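## 4. Episoden aufnehmen: biegsame Kleinteile

Dieser Abschnitt setzt voraus, dass beide Handgreifer gekoppelt sind und die Zeitabgleichung aus Abschnitt 3 ohne Warnung durchgelaufen ist. Wer Abschnitt 3 übersprungen hat, blättert bitte zurück. Wir merken es spätestens beim Hochladen, und dann sind alle schlecht gelaunt.

### 4.1 Arbeitsplatz vorbereiten

1. Wählen Sie eine Fläche, an die Sie von mindestens einer Seite bequem herankommen. Tisch, Bett, Sofa und Fußboden sind zugelassen.
2. Räumen Sie nicht auf. Das Modell soll später in Wohnungen zurechtkommen, in denen Menschen leben, und nicht im Möbelkatalog. Entfernen Sie nur Dinge, die zerbrechen, auslaufen oder Ihren Nachnamen verraten.
3. Schalten Sie Fernseher und andere Bildschirme aus.
4. Legen Sie das Objekt aus der Aufgabenkarte so hin, wie es fällt. Bitte nicht zurechtzupfen.

> **Hinweis:** Gemusterte Unterlagen sind ausdrücklich erwünscht. In der Februar-Lieferung lagen nahezu alle Schnüre auf weißen Tischplatten, und das Modell hielt danach jede Bügelfalte für eine Schnur.

### 4.2 Ablauf einer Episode

1. Starten Sie die Aufnahme in der Altora-App und warten Sie auf den Doppelton. Beim einfachen Ton läuft noch nichts, auch wenn es sich so anfühlt.
2. Halten Sie beide Greifer zwei Sekunden ruhig über der Fläche.
3. Führen Sie den ersten Greifer an das Objekt heran. Schließen Sie die Backen langsam und ohne nachzufassen, sofern die Aufgabenkarte kein Nachfassen verlangt.
4. Holen Sie den zweiten Greifer erst dazu, wenn der erste hält. Er kommt von der Seite, damit die Backen des ersten im Blick der Kamera bleiben.
5. Führen Sie die Bewegung der Karte aus: übergeben, umlegen, glattziehen oder ablegen.
6. Öffnen Sie beide Greifer vollständig, ziehen Sie sie zurück und beenden Sie die Aufnahme.

Bei geflochtenen Kordeln und allem, was Knoten hat, greifen Sie bitte abwechselnd am Knoten und am freien Stück. Knoten sind beliebt, weil sie nicht wegrutschen. Genau deshalb greift sie jeder zuerst, und genau deshalb haben wir davon schon genug. 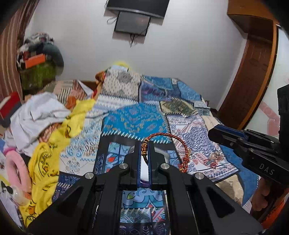
Bildet die Kordel eine Schlaufe, lassen Sie ihr die Form, solange es geht. Eine Schlaufe, die sich beim Anheben verdreht, ist ein gutes Beispiel. Eine Schlaufe, die Sie zwischendurch mit dem kleinen Finger geradebiegen, ist ein Beispiel für Ihren kleinen Finger und wird aussortiert.

> **Vorsicht:** Fassen Sie während der Aufnahme nicht in die Gelenke der Backen. Die Quetschung ist harmlos, das dazugehörige Wort auf der Tonspur müssen wir allerdings von Hand entfernen. Haare und Halsketten gehören ebenfalls nicht in die Nähe der Mechanik.

### 4.3 Fehlgriffe

Fehlgriffe sind kein Grund zum Abbruch. Machen Sie weiter, bis die Aufgabe erledigt ist oder die App nach 35 Sekunden von selbst stoppt, und vergeben Sie anschließend eine der folgenden Marken:

- `daneben` — die Backen haben geschlossen, aber nichts gehalten.
- `verloren` — das Objekt war gegriffen und ist wieder entwischt.
- `mitgenommen` — es kam etwas mit, das nicht auf der Karte stand. Meistens ist es die Decke.
- `fremd` — Hand, Haustier oder Kind hat eingegriffen.

Löschen Sie Fehlgriffe nicht. Alvar Wallin hat einmal einen Satz mit 127 Episoden abgegeben, in dem kein einziger Griff danebenging. Das Modell hat daraus gelernt, dass auf einen Griff immer Erfolg folgt, und hob tagelang mit großer Zuversicht Luft an.

Abgebrochen wird nur in diesen Fällen:

1. Die Statusanzeige blinkt rot.
2. Ein fremdes Gesicht ist im Bild.
3. Ein Greifer ist heruntergefallen. Danach bitte Abschnitt 3.2 wiederholen, auch wenn er »noch ganz normal aussieht«.

### 4.4 Abwechslung

Ändern Sie nach jeweils zehn Episoden mindestens eine Sache: Lage des Objekts, Richtung der Annäherung, Unterlage oder Beleuchtung. Den eigenen Standort um eine Handbreit zu verlegen zählt nicht. Valeriano Peñalver prüft das stichprobenweise und hat dafür leider ein gutes Auge.

Linkshänder tragen bitte `L` in das Feld *Führungshand* ein. Rechtshänder, die sich aus Langeweile als Linkshänder versuchen, auch. Das Feld meint die Hand und nicht die Person.

### 4.5 Hochladen

1. Stecken Sie beide Greifer in die Ladeschale.
2. Öffnen Sie **Sitzung > Prüfen**. Gelb markierte Episoden dürfen mit, rot markierte nicht.
3. Tragen Sie die Kartennummer ein. Die Schnur-und-Kordel-Karte hat die Nummer 1203, nicht 1230. Unter 1230 läuft »Besteck, sortieren«, und wir haben dort inzwischen eine recht ansehnliche Schnursammlung.
4. Wählen Sie als Ziel **Lama**. Der alte Speicher »Reltness« erscheint noch in der Liste, nimmt Daten freundlich entgegen und bewahrt sie nirgends auf.
5. Lassen Sie die App geöffnet, bis die Bestätigung kommt.

Fragen zu den Karten beantwortet Benvinda Rebelo, Fragen zur Mechanik Charoen Paisan. Bei Fragen zu verschwundenen Sitzungen siehe Schritt 4.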